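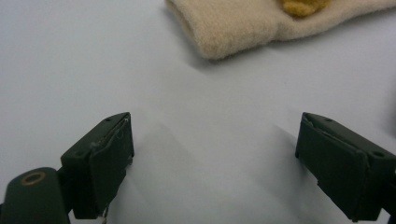

Figure 7.1 Hand-held gripper, fingers open, with a plush object beyond them.

Chapter 7: Rules Before Reach

I used to skip the standards chapter in every book I owned, so I won't be hurt if you're tempted. Give me five pages, though! We'll start with pads and gaps — how worn is too worn, and who gets to decide — and then move on to writing a work rule that people will follow on a busy afternoon.

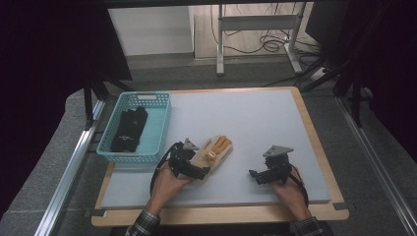 Estby, July

Two grippers, one glove under the left one, cables running toward the front of the board. Before you read on, jot down what you'd want checked before the next pick. Muthu Nambiar and I tried this with the Wanov checklist (all 243 lines of it) and argued over cable slack until lunch. Section 7.1 begins with that argument.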